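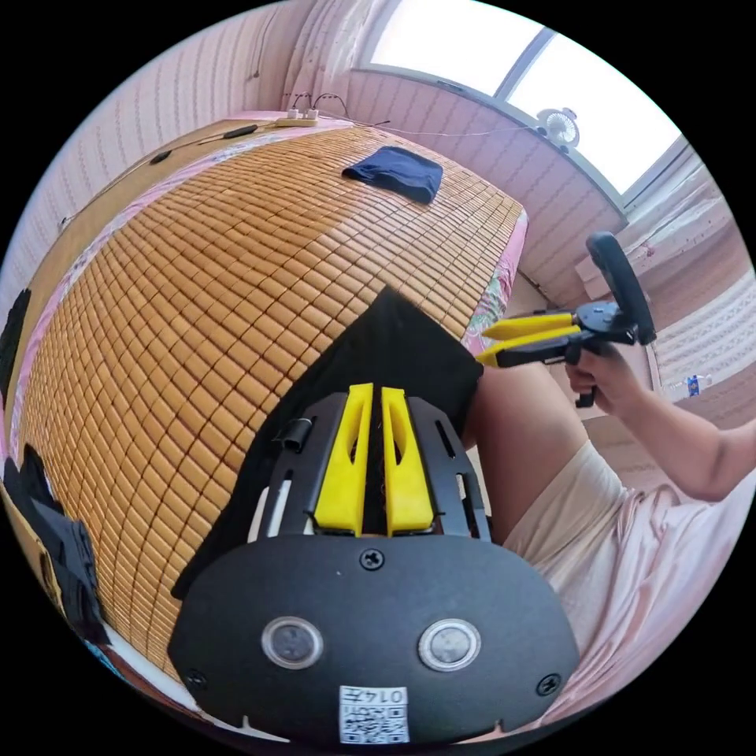
How to Wash and Dry a Feather Comforter at Home

I put off washing my comforter for years, sure that it would come out a sad, lumpy thing, and I'd like to save you the worrying. It takes most of a day, so pick one when you're home anyway (a bright, dry morning in July is my favorite).

Start with the tag. If it says dry clean only, please believe it. Otherwise, go over the seams with your fingers and stitch up any little holes before you do anything else -- one loose inch of thread can let out an amazing amount of fluff!

You'll need a big front loader. My comforter wouldn't fit in the machine at home, so I take it to the Petrenko laundromat and bring a book. Set the water to warm, choose the gentle cycle, and use half the soap you'd normally reach for. Skip the fabric softener. Then run a second rinse, even if the first one looked fine.

It will come out flat and heavy, and this is where I panicked the first time. Carry it in a basket with both arms under it so the wet filling doesn't pull on the stitching.

Dry on low with 3 clean tennis balls. Every half hour, take it out, give it a good shake, and break up the clumps with your hands. Mine needs several rounds -- bring plenty of quarters.

When it feels dry, hang it over a railing or two chairs overnight before it goes back in its cover. Any damp spots in the corners will feel cool to your palm, and if you find one, give it another half hour on low.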